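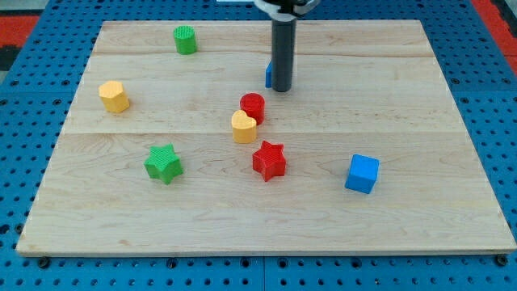

# Sorting Cells at the Burnovton Plant: What Changed for the Packers

Project report, December 2021

## 1. Background

Sasmont packs shape-sorting toys and classroom counting sets. Until last January all of the sorting at its Burnovton plant was done by hand at two long benches. The company then put in a robot cell, which the staff call Mok after the name on the purchase order. Our group wanted to know what this did to the jobs of the people who were already there.

We visited the plant twice, talked to packers on both shifts, and read the shift logs the supervisor let us copy. We also asked the same questions at Sasden, a smaller site where sorting is still manual.

## 2. How the work is divided

Mok picks up plastic blocks one at a time and sets them down by shape and color. Stars and hearts took longer to set up than cubes and cylinders, according to the technician. A packer fills the infeed, clears jams and checks finished sets before the lids go on.

On the shift we followed, the cell handled 2,105 blocks. The log lists 106 stops, and a person had to step in for every one of them. Most were short. The usual entry is "dropped part" or "two parts touching."

At Sasden, one bench sorted 1,201 blocks in a shift of the same length with two people working.

## 3. What the packers told us

No one was laid off, but two people moved to the warehouse and were not replaced. Those who stayed said their hands and wrists hurt less. Several also said the day feels longer. At the bench they talked while they worked, and now each person stands alone near a cell – close enough to hear it stop, too far from the others to chat.

Training came up in almost every interview. Packers got one afternoon on how to restart the cell and nothing on how to change a pick position, so they wait for the technician. On nights there is no technician, and a bad stop can hold up a whole order.

Pay did not change. Some packers think it should have, as they now look after a machine as well as pack.

## 4. Limits

Our survey had 50 answers from both sites together. Night shift is underrepresented. We compared only one logged shift from each plant, and the product mix was different, so the block totals should not be read as a speed test.

## 5. Suggestions

- Give at least one packer per shift full training on the cell.
- Move the check tables together so people can talk.
- Write down the added duties and review the pay grade.

The supervisor at Burnovton has agreed to try the second one first.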